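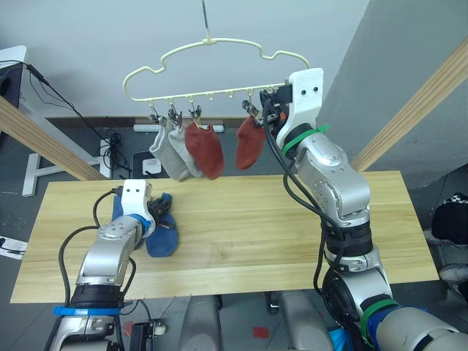 Pratuvico Member Workshop – February Project Report

The Two-Arm Laundry Bench, first proposed by the Pemberg members last spring, has completed its initial construction period and is now in regular use in the rear bay. The bench was approved as a shared build, meaning that the work and the bench time are open to any member who has completed the electrical and moving-machinery orientations. Narendra Tiwari serves as project lead and has supplied the technical notes on which this report is based.

The purpose of the bench is narrow. Two arms, mounted side by side at the long edge of a wooden table, take socks from the tabletop and hang them from a clip hanger of the ordinary household kind. The group chose socks after an earlier attempt with dish towels, which were too large for the table and were repeatedly dragged over the far edge. A sock is small enough to be lifted by one arm and still soft enough to present most of the difficulties that make cloth a hard material for machines.

Construction began with the table and the overhead supports. The first version used a single upright with a crosspiece, and it swayed whenever an arm pulled on the hanger. It was replaced with slanted wooden beams on either side of the table. The lumber and hardware for this second version cost $49, and the work was completed in one Saturday session. Members who took part in that session are thanked for remaining well past closing to finish the fastening.

The control software, which the group has named Rawat, was written by members and runs on the workshop's own computer. It records each attempt along with the views from the cameras at the wrists. As of this writing, the log holds 617 attempts. A good many of these are short, because an attempt is closed as soon as the sock is dropped or the operator presses the stop switch. The group asks that no one delete the short entries. They have been the most useful part of the log in deciding where to place the fingers on the cuff.

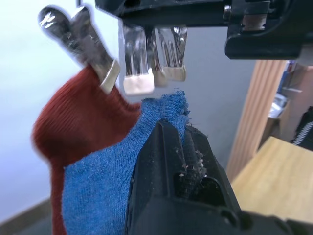

From the wrist: a red sock held in a clip, a blue sock in the gripper.

The clips have required more attention than any other part of the bench. A spring clip is made to be opened by a human thumb, and it swings freely when touched. In the early trials the arm would push the cuff against the clip, the clip would turn away, and the sock would be released into open air. Mr. Tiwari's notes list three changes made in response. The approach speed near the hanger was reduced. The cuff is now brought up from below, with enough fabric standing above the fingers to reach between the jaws. Finally, one arm may now steady the hanger while the other brings the sock, although this makes each attempt longer and is used only when the hanger has begun to turn.

Lint is a related matter. Knit socks shed, and fibers collect on the ridged faces of the fingers. Operators are asked to brush the fingers at the start of each session and again whenever the grip appears uncertain. The brush is kept in the drawer marked BENCH 4 and should be returned there. Compressed air should not be used, as it drives the fibers into the joints of the gripper.

The gripper fingers are supplied by Isetti and were bought with project funds. The group printed several alternatives of its own, including a set with soft pads, but returned to the supplied parts after the pads began to peel. The printed sets have been placed on the sharing shelf and may be taken by any member.
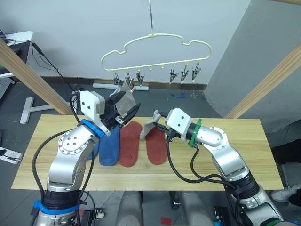 Both arms in use, each with a gray sock, and the remaining socks on the table.

Work with both arms moving together began this winter. Until then one arm was parked while the other worked, and the parked arm was treated as an obstacle to be avoided. Rawat now plans the two movements as one, with a shared boundary near the middle of the table that each arm may cross only when the other has given way. This has shortened a full session of hanging, but it has also introduced pauses in which both arms wait for each other. The longest pause on record lasted 19 seconds and was ended by the operator. A correction has been written and is being tested.

Cable routing remains unfinished. The cables on the outside of each arm need enough slack for the full reach of the elbow, and that slack can drop onto the tabletop when the arm folds back. Several attempts in the log were closed after a loop of cable moved a sock that had already been laid out. Members with experience in cable sleeves or spring supports are invited to look at the bench and leave suggestions in the project notebook, which hangs by the bay door.
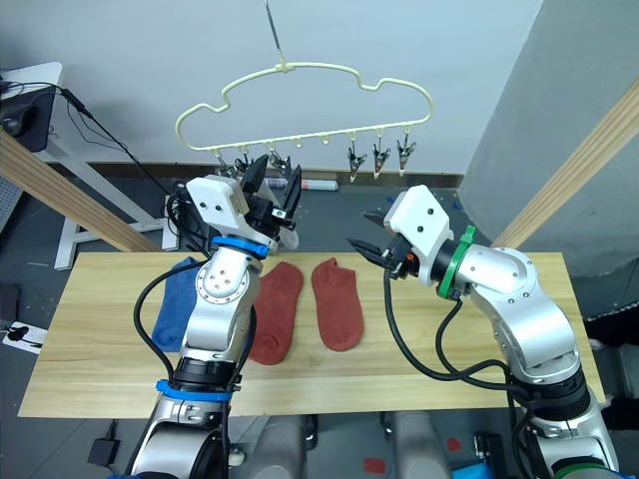 Starting positions are the other open question. For the present, socks are laid flat by hand with the toes toward the operator and a clear space between them. This is a considerable simplification, and the group is aware of it. The next stage will permit socks to be laid at any angle, and the stage after that will begin with a small heap. No date has been set for either. Mr. Tiwari has asked that the flat arrangement be kept for all logged attempts until the two-arm correction is confirmed, so that results before and after may be fairly compared.

Members are reminded of the following rules for the rear bay. The stop switch must be within reach of a seated operator at all times. No person may reach over the table while either arm is powered, including to recover a dropped sock. Operator sessions are limited to two hours, and the bench must be left idle for 15 minutes between sessions while the log is copied. Bags and coats should be kept clear of the arm bases.

Donations of clean adult socks in solid colors are welcome, whether or not they are in pairs. Patterned socks cannot be used at this stage. They may be left in the bin at the front desk, marked for the Laundry Bench. Requests for bench time should be entered on the rear bay sheet by noon on the day before the session.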